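Cleaning and Caring for White Work Surfaces

Matte white worktops show marks sooner than darker ones and should be cleaned at the end of each working period. The method below applies to all shared rooms managed by Trivine. Staff will need two soft cloths, mild washing-up liquid and warm water.

1. Clear all loose items and brush crumbs or dust into a pan.
2. Add a small amount of washing-up liquid to a bowl of warm water.

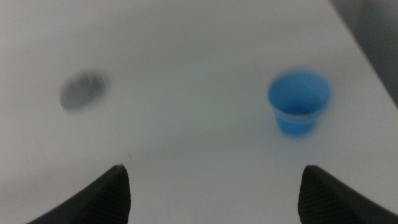
3. Wring the first cloth out well and wipe from the back of the surface to the front, in straight, overlapping strokes.
4. For ink or tea stains, lay the damp cloth over the mark for 2 minutes, then wipe again. Do not use scouring pads, wire wool or bleach.
5. Rinse the cloth and go over the whole surface once more with clean water.

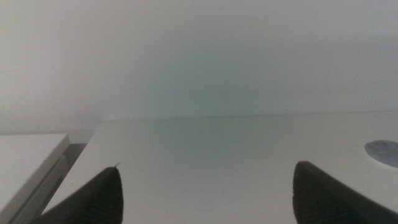
6. Dry with the second cloth. Leave the surface clear for 20 minutes before putting papers back.

Walls next to a worktop may be wiped in the same way, provided the paint is marked as washable. Scratches and lifted edges should be reported to Graça Falcão at the facilities desk and should not be filled or sanded by staff.

Related guides
Removing Sticky Labels
Washing Painted Walls
Storing Cleaning Cloths

Contact: Facilities Desk | © Trivine | Back to top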